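Home | Talks | Notes | Archive | Contact

Sorting, sizing and storing: running a clothing room for a small town
Speaker notes – Selina Camenzind, Warkorwood Clothing Room
December 2025

Print this page | E-mail this page

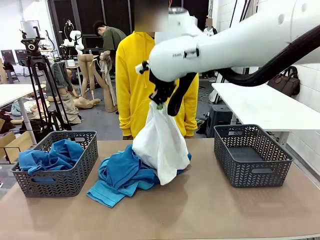 Blue clothing and a white cloth on a work table, with a gray basket at the left.

Slide 1. Opening
Say who I am and where Warkorwood is. Most people in the room will not know it. We are open to anyone in the valley and do not ask for proof of need. Mention that handouts are by the door.

Slide 2. What we took in
From April on we kept a proper count. 1,369 pieces came in and 501 of them were coats, jackets or heavy sweaters. Before that we wrote down bags, and a bag can be anything from two pairs of jeans to a whole closet.
Pause here. People usually want to copy the numbers.

Slide 3. The first sort
Three questions at the table: Is it clean? Is it whole? Would it fit someone we see? We do not sort by brand. We do not sort by color either, although new helpers always start that way.
Anything with a missing button goes in the mending box. Broken zippers go to textile recycling unless the coat is very good – a zipper takes one of us most of an evening.

Slide 4. Sizes
Labels are a poor guide. We measure across the chest and along the inside leg, then write our own size on a paper tag. Children's clothes are tagged by height. Age on a label told us very little, and parents were bringing things back.
Tell the Sornance story if there is time. Their room switched to height tags before we did and lent us the chart.

Slide 5. Washing
We wash everything that arrives, even if the donor says it is clean. Warm cycle, unscented detergent. Wool is done by hand and dried flat on the rack in the back. Tumble drying ruined a batch of good sweaters in our first winter.
The question about cost always comes up. Our water bill is paid by the parish, so I can't give a useful figure.

Slide 6. Shelves and rails
13 rails, adult sizes on the left, children on the right. Folded things go on open shelves at waist height. We used to keep underwear and socks behind the desk, and people did not like asking for them. They are now in drawers near the fitting room.
Out-of-season clothes go upstairs in lidded boxes with the size on the short end.

Slide 7. What we turn away
Pillows, used shoes with worn soles, anything damp. We have a printed card listing other places that will take them. Jireš takes bedding for the animal shelter. Vollis has a drop-off for worn textiles, but check the hours first.

Slide 8. Opening times
Eight hours a week, split into two sessions. The evening one is busier. If you can only manage one session, make it an evening – people who work cannot come at ten in the morning.

Slide 9. Questions
Likely ones: insurance, storage over the summer, how to say no to a donor. For the last one, read out the wording on the card.
Leave the tag chart up on the screen while people ask. Collect the sign-up sheet before the coffee break.

Shares: 8 | Comments: 0
Print this page | E-mail this page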